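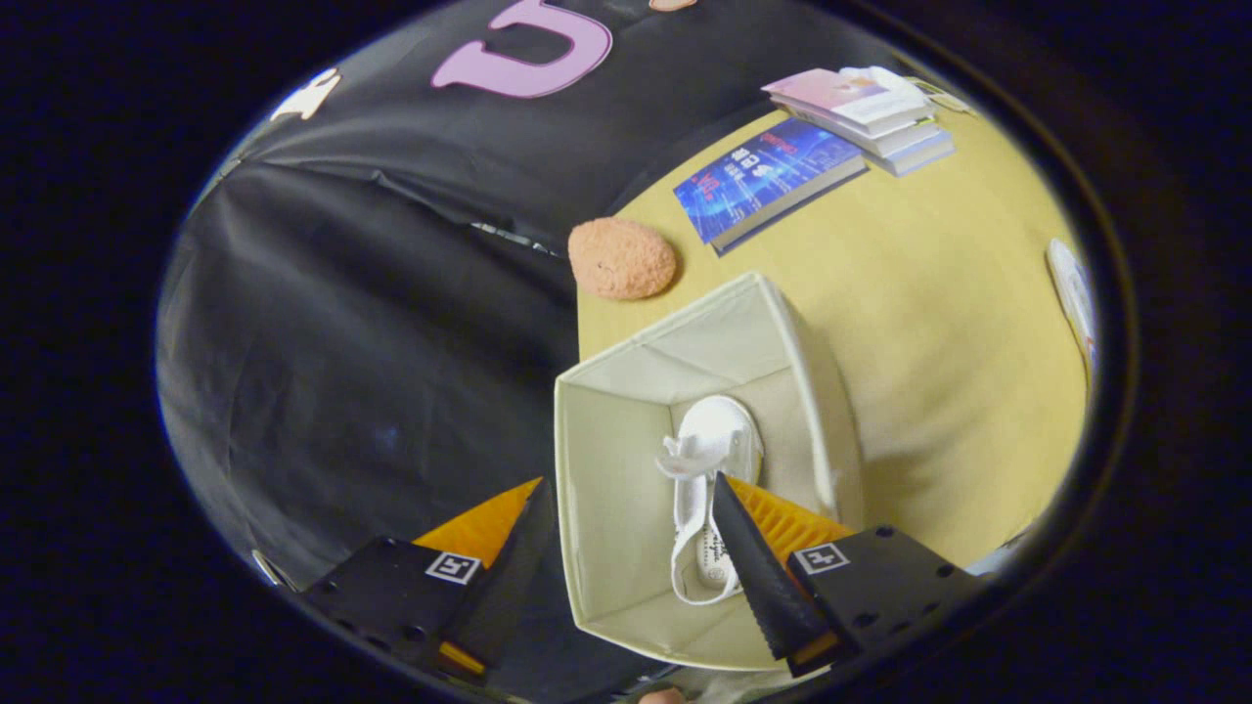

## 4. Setting up the shelf unit

Read this section before you open the hardware bags. It covers the Stundberg closet shelf unit in both widths. The wide version uses the same parts plus a center post.

### 4.1 Before you start

Clear the floor in front of the closet and lay the side panels on a blanket or flattened carton. You will need a Phillips screwdriver, a level, a pencil and a tape measure. Do not use a power driver on the cam bolts.

**Caution:** The back rail must be fixed to a wall stud or a solid masonry wall. The anchors in bag C are for drywall and hold the trim strip only – they will not hold the rail.

### 4.2 Assembling the frame

1. Screw the cam bolts into the inside face of each side panel. Stop when the collar touches the wood.
2. Fit the bottom shelf between the panels with the finished edge facing forward.
3. Turn each cam lock clockwise until it stops. Do not force it past that point.
4. Fit the top shelf the same way.
5. Slide the back panel down the grooves from above. If it sticks halfway, loosen the top cams a little and try again.
6. Stand the unit upright. On the wide version, two people should do this.

### 4.3 Fixing the back rail

1. Hold the rail against the wall with its top edge 80 inches from the floor. Check it with the level and mark the holes.
2. Drill the holes and drive in the long screws from bag B.
3. Push the unit against the wall and hook the brackets over the rail.
4. Tighten the bracket screws by hand, then give each one a further half turn.

**Note:** If your baseboard is thicker than the notch in the side panels, remove that piece of baseboard or order spacer kit 647. Packing the gap with cardboard lets the unit rock.

### 4.4 Adjustable shelves

Push four shelf pins into holes at the same height, flat side up, and lower the shelf onto them. Leave at least 9 inches between shelves if you plan to use Lorico fabric bins, so they can be pulled out without catching on the shelf above.

Shoes can go straight on the bottom shelf or in an open bin. Let wet shoes dry first. The shelf edges are sealed, but the pin holes are not, and standing water will swell the board around them.

Arboleda pull-out trays use the same pin holes. Follow the sheet packed with the tray, and fit the runners before you load the shelves above.

### 4.5 Final checks

- Pull the top of the unit gently toward you. It should not move away from the wall.
- Check that every shelf sits on all four pins.
- Put the heaviest items on the lowest shelf.
- Press the cover caps over the cam locks.

Tighten the bracket screws again after 2 weeks of use. The board settles a little under load and the screws may loosen.

If you are adding Statarov sliding doors, leave the cover caps off the top shelf and go on to section 5.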